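Foire aux questions — Location de linge de table Camari

Comment passer une commande ?
Le formulaire se trouve sur la page Réservation. Indiquez le lieu, l'heure de livraison souhaitée, la forme des tables et leurs dimensions. Un devis vous est envoyé par courriel. La réservation devient ferme à réception de l'acompte, fixé à 30 % du montant total.

Quel délai faut-il prévoir ?
Cinq jours ouvrés suffisent pour les nappes et serviettes courantes. En juin et en septembre, les stocks partent vite et il vaut mieux réserver plusieurs semaines à l'avance.

Livrez-vous partout ?
Les tournées partent du dépôt de Jiden. Les communes voisines sont livrées sans supplément. Au-delà, les frais figurent sur le devis. Le retrait au dépôt est gratuit, de 8 h à 17 h.

Combien de temps puis-je garder le linge ?
La location couvre quatre jours, livraison et reprise comprises. Chaque jour supplémentaire est facturé au tarif indiqué dans les conditions générales. Prévenez-nous avant la date de retour prévue, car les pièces sont souvent réservées pour le client suivant.

Faut-il laver les nappes avant de les rendre ?
Non. Le lavage est compris dans le prix. Secouez les miettes, retirez les épingles et les décorations, puis remettez le linge dans les sacs fournis. Une nappe humide doit être étendue avant d'être ensachée, sinon elle moisit en une nuit.

Que se passe-t-il en cas de tache ou de brûlure ?
Les taches de vin, de sauce ou de café partent au lavage et ne sont pas facturées. La cire de bougie donne lieu à un supplément de nettoyage. Les brûlures, déchirures et coupures entraînent la facturation de la pièce à sa valeur de remplacement.

Quelle taille choisir pour une table ronde ?
Mesurez le diamètre du plateau et ajoutez deux fois la retombée voulue. Pour un plateau de 150 cm et une retombée de 30 cm, il faut donc une nappe de 210 cm. Pour une nappe qui descend jusqu'au sol, mesurez aussi la hauteur de la table — elle varie d'un modèle à l'autre.

Les nappes arrivent-elles repassées ?
La gamme Semaan est livrée repassée et sur cintre. La gamme Sirnthorpe est livrée pliée et garde des marques de plis. Un défroisseur à vapeur peut être ajouté à la commande. À défaut, posez les nappes la veille : une partie des plis se détend, mais pas tous.
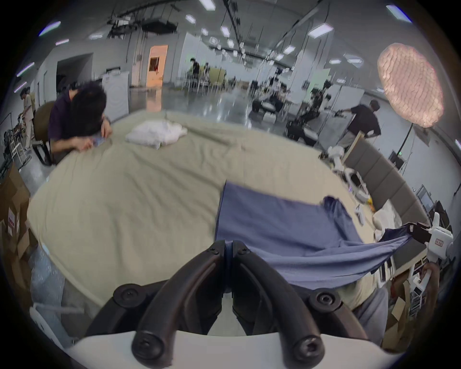 Nappe beige froissée sur grande table ronde.

Peut-on voir les coloris avant de réserver ?
Oui, au dépôt ou par envoi d'échantillons. Nous expédions jusqu'à cinq carrés de tissu par demande. Les teintes affichées sur le site changent selon les écrans. Pour assortir les serviettes à une nappe, demandez les deux échantillons ensemble.

Puis-je annuler ?
L'acompte est remboursé si l'annulation nous parvient 30 jours avant la livraison. Passé ce délai, il reste acquis — un report est toutefois possible une fois, selon les disponibilités.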